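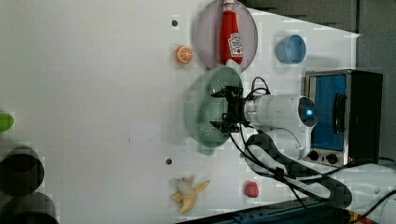
Remedios Figueroa asked after the November check-in why we bothered with teleop at all and didn't just script the pick points. Fair question. Scripting worked for one object in one spot. Move it a little and the arm closes on air. So we went with demonstrations.

Team Plindside, robotics club, end of term report
Written by Nerea Cuesta and Abdelilah Kamel
2026-01-04

What we set out to do

Get one arm to do kitchen pick and place with toy food and a few light household things. Pick up, move, set down, back off. Train a small policy on our own demos and see if it beats the scripted version from last year (Menulum, the old repo, do not use it, the gripper calls are out of date).

Demos

Target was 1000 episodes. We got 900. Lost two weeks to exams and then the storage drive filled up mid session and we didnt catch it till Rocío looked. After throwing out bad ones (gripper never closed, arm stopped by the joint limit, driver forgot to hit record) there were 749 left for training.

Objects: colander, ketchup bottle, plate, cup, peeled banana, orange slice, the small red fruit. Colander is the hardest by far. Thin rim, and if one finger comes down on top instead of outside, it tips. Weronika ended up doing nearly all of those demos, she has the steadiest hands.
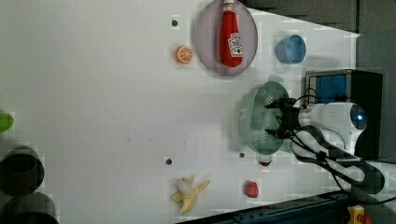 We also changed the approach height halfway through. First batch came in too low and the fingers kept bumping things on the way over. Second batch starts higher and drops straight down. Mixing the two batches made training worse, so the final policy only uses the first batch for the fruit tasks.

Cables. Ran them loose at first and they dragged on objects when the wrist turned. Adding slack helped the wrist but then there is more cable to get in the way. Not solved. Bidano (the team at the next bench) clips theirs along the forearm, we should just copy that.

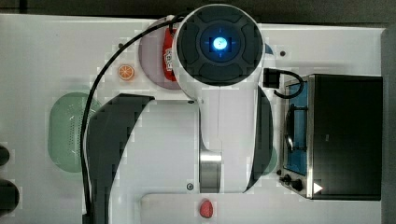 Results

28 test runs at the end of term, new object positions each time. Fruit tasks went well, better than the script. Bottle ok if it is lying down and the label side is not against the fingers, it slips otherwise. Colander bad. Need to go back thru the logs before putting a real number on any of this, Abdelilah has them.

Still to do

- cable clips
- redo colander demos with the new height
- check free disk space BEFORE each session
- write up the calibration steps so Rocío is not the only one who knows them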